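Re: arms on the packing benches, 4 months in

benchrat_mo
Dunetside, second shift. We got 3 arms from Skallus in September. Used to be I packed cups all night, now I stand by and clear faults. Pay's the same, feet hurt less, brain hurts more. Drops a cup, I reset it. Grips a cup wrong, I reset it.
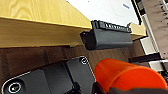

and the count is still on my name, which is what gets me. Target went to 2588 a shift and if the arm sulks for half an hour thats my number on the board Thursday.

tapegun77
Sounds better than packing tbh. I did over 500 boxes a night by hand at Mohmand and my wrists are shot. Would of killed for a reset button.

benchrat_mo
Not saying go back. Saying the job changed and the job title didnt. Stuff I do now that used to be maintenance:
1. Check the screws on the bracket, start of shift. Snug, don't crank.
2. Look where the blue wire runs. Keep it clear of the joint — I stop the arm before I touch it.
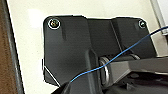 3. Write it in the log. Every time, even if its nothing.

linelead_k
Disagree on 1. Operators shouldn't have a driver in hand at all. We run Tristum cells and anything with a fastener is a tech call.

benchrat_mo
We have one tech. He goes home at 4.

tapegun77
then thats 4 o'clock onward they owe you tech rate

linelead_k
Ok fair, but get it in writing. Which wire do you mean, the one by the spring?

benchrat_mo
yeah that one 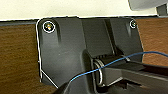 blue wire, coil spring, bracket screws up top

linelead_k
Got it. I'd still log it and walk away. Ask about the training grade too, ours took weeks to sort out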